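Print this page | E-mail this page

Student helpers wanted: Krūmiņa Robot Club, table-clearing project

We need 11 students for the September block. Please read this before you apply, as last year's ad promised a robot that "does the dishes" and I'm still getting e-mails. Plendier says its software can learn any kitchen job from 51 tries. I have my doubts, and I'd like people who share them.

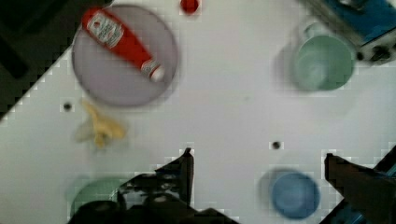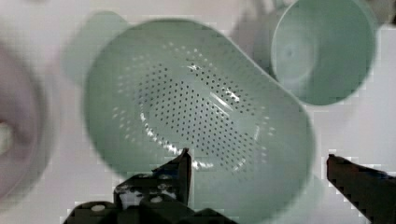
The arm at work over the colander, from its own camera and from further back. 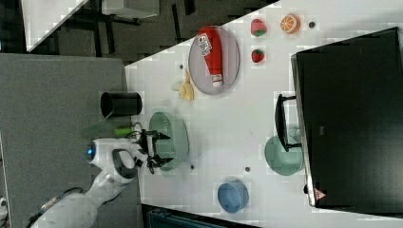

You'll run the same pick-up over and over, reset the table by hand and write down every miss, including the dull ones. Last term's group logged 820 tries and threw out 810 of them for sloppy notes. Neat handwriting counts for more than coding here.

No pay. You get a bus pass, a key to the Zikaslow lab and your name on the report, whatever colour the results turn out to be. If you want a trophy, try the Otutari team down the hall.

Send a few lines about something you tested that didn't work to Nandini Palaniappan or Deividas Luik. Skip the cover letter.

Contact | © Krūmiņa Robot Club | Back to top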